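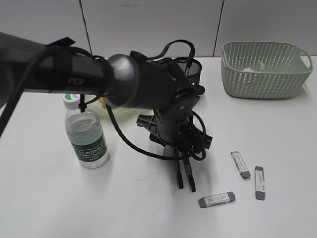
Figure 1. Our arm over the table, with three erasers to the right of the gripper.

Project Report: Grasp Planning for Small Desk Objects
Lenka Trnka, Kwesi Abubakari, Yiran Meng

Our part of the Desero project was the software that decides where the gripper should close. We wrote a planner that takes a detected object, works out its long axis, and lines the fingers up across the short side. Seven candidate angles get scored per object, and the best one the arm can reach wins. Watching the scores update live was our favorite part of the whole term!

Erasers gave us the most trouble. The sleeve is pale, the table is white, and our first segmentation model kept only the gray end and threw the rest away, so the planned grasp landed off center. 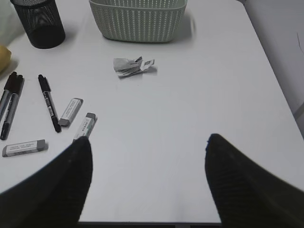
Yiran fixed most of it by relabeling 1,142 frames and adding an edge channel to the input. Kwesi rewrote the planner so it also checks for neighbors inside the finger path (markers lying close together used to get merged into one long blob, which gave us some really strange angles). Planning time dropped to 29 milliseconds per object, fast enough to replan while the arm is still coming down.

Next we want to try crumpled paper, where a long axis hardly means anything. Minttu Miettinen has already started on a version that scores contact points directly, and we can't wait to plug it in.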